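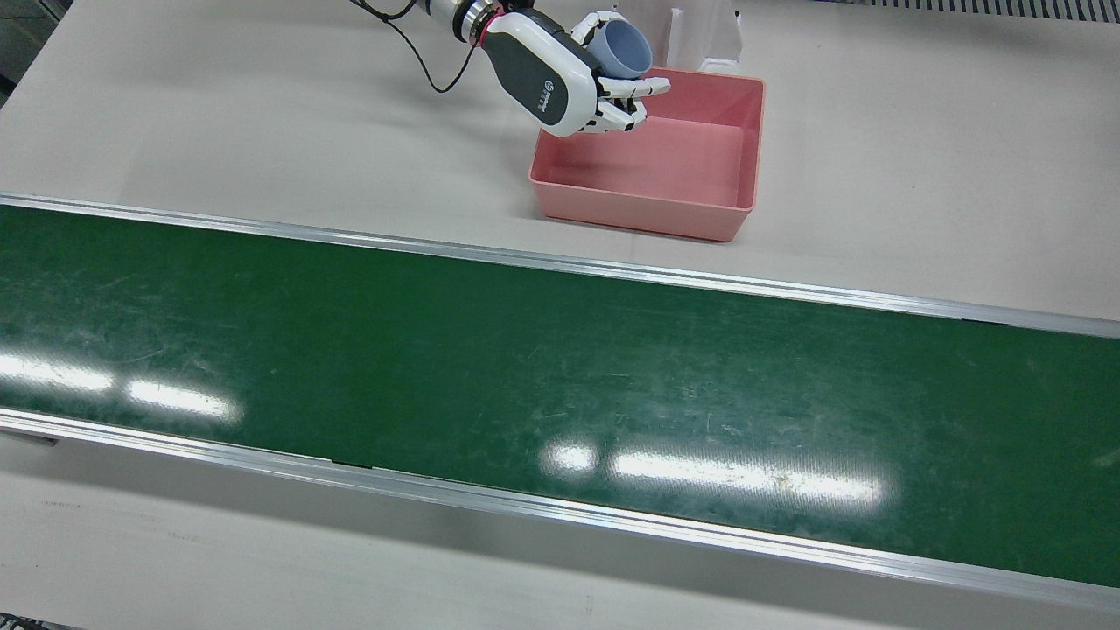 July, bench 2, start 9:40

Picking up from Kadir's notes on the release step. The short version of where he left it: the planner gets the hand over the bin with no trouble, the grasp holds, and then the cup gets let go at the wrong tilt often enough to be annoying. He had the release keyed to wrist position only. I want it keyed to the cup pose we estimate from the overhead view, with the wrist position as a sanity check.

Before touching anything I pulled the Naltgate branch and replayed last week's logs through it. 1,547 control ticks in the longest run. The replay tool (Tobiloba's, the one that lives in Floltholm/tools) still drops the first message on every topic. Filed again. Worked around it by padding the log with a dummy header.

What the replay shows:
The cup pose estimate is good while the fingers are mostly clear of the rim, then jumps when they close over the side the camera sees. The jump is nearly all in yaw, which for a round cup means nothing, but the release check compares the full quaternion. So a meaningless yaw flip fails the check, the planner asks for a correction, and the wrist turns for no reason. Found one place in the log where it commanded 315 degrees instead of going the short way. That one is a separate bug. The angle wrap is done before the offset is added, should be after.

Fix 1: wrap after offset. Two lines.
Fix 2: for anything flagged as symmetric in the object file, compare only the axis direction. Added a field, sym_axis, default none. Set to z for the cups.

Nurhan asked whether we should put this in the pose estimator and have it always return a canonical yaw. I'd like that eventually, but the estimator is shared with the Şimşekoğlu work and they have mugs with handles. Leaving it in the check for now.

10:55. Unit tests pass except test_retreat_low, which has been failing since before this branch. Skipped it and left a comment with my name on it.

Belt glare. The segmentation still picks up the bright patches from the overhead lights on the green and sometimes calls one a cup. Ebise's mask handles the ones at the left end, where the exposure is lower, and misses the wider ones. I tried a saturation threshold, which helps, but our cups are close to gray, so it eats part of the cup too. Put the threshold back where it was. The better route is probably the background model: with the belt stopped the highlights stay where they are, so a few seconds of bare belt should be enough to learn them. Not today.

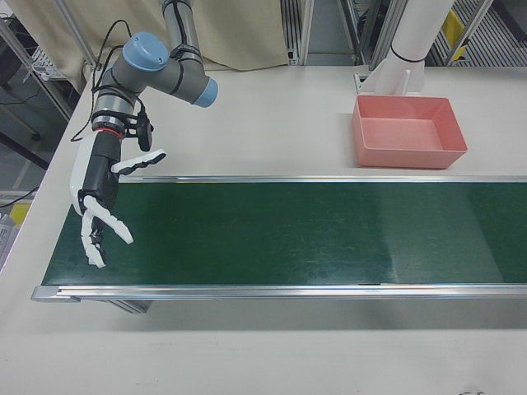
Moved on to the approach to the belt. The planner treats the near and far rails as boxes, and I had the far one 4 mm too tall in the collision model, left over from the old calibration. Doesn't sound like much, but with the fingers curled and pointing down there is very little room, and the sampler was throwing out most of the low approaches and giving us the high looping ones. Corrected the height and re-ran the same set of start poses offline. Planning time went down and the paths look more like what a person would draw.

The thumb is still a problem. When it's out to the side the collision geometry for the hand is wrong, since we load one fixed shape for "open" and one for "closed" and the thumb angle isn't in either. Chidubem has a version that rebuilds the hand geometry from joint states at every planning call. He says it costs around 90 ms. I'm fine with that for approach planning and would not want it in the servo loop. Asked him to push it to a branch so I can try it against the same starts.

Cables: the model doesn't know about them at all. The loops at the left side are slack, and I don't want the elbow sweeping through there, so I added a keep-out box on that side in the Kadham cell file. It's a rough box. Whoever reroutes the cables, please delete it, it's called left_slack_tmp.

Lunch.

1:30. Back on the release check. Added logging for three things: axis error at release, time from check passed to fingers open, and which source won if wrist and vision disagree. The last one is a string field and Nurhan will complain, but I can't read enum values in a plot.

Also noticed the speed limit near the bin is still read from the old config path. If the file is missing it falls back silently to the default. Changed it to refuse to start.

Open items
– try Chidubem's hand geometry branch
– background model for glare, talk to Ebise first
– test_retreat_low, find out who wrote it
– ask Kadir if the 'tilt before release' offset was measured or guessed
– merge the wrap fix on its own today, the rest can wait for review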